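Terkau, April 27, 2021

# Shared kitchen at Lellora reopens with new washing-up routine

The shared kitchen at the Lellora community house in Terkau is open again after a refit that took most of the winter. Cooking groups have been using it since the start of the month, and the house has now published a short set of rules for washing up, drying and storing the things that belong to the kitchen.

The work cost 28 households on the Kudwood estate nothing directly. It was paid for from the house's repair fund, with a further 3,000 from the sale of the old cooker, the chest freezer and the long tables from the hall. The walls have been painted pale grey and the worktops are white. The old double sink has gone and a single deeper one has been put in its place, with a new tap and a longer run of worktop to the left of it.

Most of the complaints before the closure were about small items. Pans and plates were generally put back where they came from, but chopsticks, spoons and paring knives went missing or were put away damp. The kitchen lends out chopsticks for the noodle evenings, and by last autumn many of the older pairs had gone dark at the tips and smelled stale. All of them were thrown out before the painters came in.
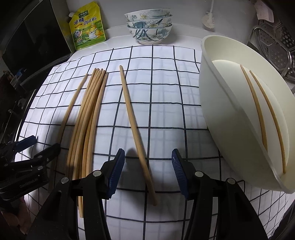
The replacement chopsticks are plain wood, without lacquer, and were bought in bulk from Yalçınkaya, the kitchen supplier on the market road. The first delivery was 700 pairs, which is meant to cover the noodle evenings, the children's lunches and the September street meal. They are kept out of the dishwasher. Users are asked to collect them in the big cream-white basin and lay a cloth beside it, and the white one with the black grid does well for this as it covers a good stretch of the worktop. The bowls with the leaves and flowers are stacked at the back of the counter, away from the splashing. Perforated steamer racks are to be washed last, as they take up the most room and the holes need going over with a brush.

The rules themselves fit on one side of paper. The part about chopsticks reads as follows:

- Put used chopsticks in the basin straight after the meal. Do not leave them in bowls of broth.
- Wash them in warm water with a little washing-up liquid. Rub the eating ends one small handful at a time.
- Do not soak them for longer than ten minutes. Plain wood takes up water and the ends begin to fur.
- Rinse under the tap and tip the water out of the basin.
- Sort out any that are split, bent or stained and put them in the tin by the door. They go to the garden group for marking seed rows.
- Lay the rest on a dry cloth and leave space between them.
- Do not put them in the drawer until the next day.

Groups that finish late may leave chopsticks out on the cloth overnight, as long as the cloth is clean and the date is written on the board. The morning group will put them away. This was a point of argument at the meeting before the reopening, as some users wanted everything cleared from the worktops by ten in the evening. The compromise is that one cloth and one basin may stay out, and nothing else.

The basin has also caused some discussion. There were three smaller bowls for washing up before the refit, all of different sizes, and none of them held the chopsticks from a full noodle evening. The new one is wide with a flat bottom and tall sides, so a large bundle can be spread out and turned over by hand. It is heavy when full. The house asks that it is never carried across the room with water in it, after a spill in the first week put the hall floor out of use for an afternoon.
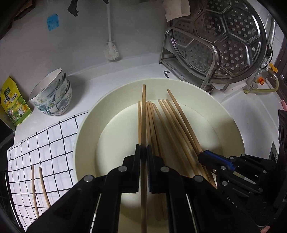

## Seasonings and cupboards

Dry goods are now shared between all the groups. Salt, sugar, flour, dried noodles and bouillon seasoning are bought centrally and paid for out of the cooking charge, which has not gone up. Opened bags may stand by the wall while cooking is going on and go back in the tall cupboard afterwards, with the top closed. Anything brought from home needs a name on it. Unmarked jars will be emptied and washed at the end of each month.

The cupboards have been rearranged so that the things used every day are at waist height. Serving dishes and the large stockpots are lower down, next to the oven, and the baking tins are on the top shelf with the step stool underneath. Lids are in a rack of their own. A list on the inside of each door says what belongs there, and groups are asked to follow it even where they preferred the old order.

## Cloths and brushes

Kitchen cloths are changed after every session. Used ones go in the bag behind the door and are washed at the house, and clean ones are in the second drawer from the left. Cloths for drying and for laying things out on must not be used on the floor or the cooker. There is a separate pile for that, cut from old sheets.

Brushes stay by the sink and should be left with the bristles clear of any standing water. They will be replaced every two months.

## Bookings

The house recorded 2,342 meals cooked in the kitchen in its last full year before the closure, and expects about the same once all the groups are back. The kitchen can be booked for mornings, afternoons or evenings by writing in the diary in the entrance hall. Each booking includes half an hour at the end for washing up, and groups are asked not to cook through it.

First-time users need to be shown round before they can collect a key. This takes a quarter of an hour and covers the cooker, the gas tap, the bins and where everything is kept. Two groups may share an evening if both agree, in which case the second one in does the floor.

The small oven is still waiting for a part and should not be switched on. The extractor fan works but is noisy on the highest setting – a replacement motor has been ordered. The hatch to the hall will be fitted before the street meal in September, and the kitchen will close for two days while that is done. The dates will be put up by the diary.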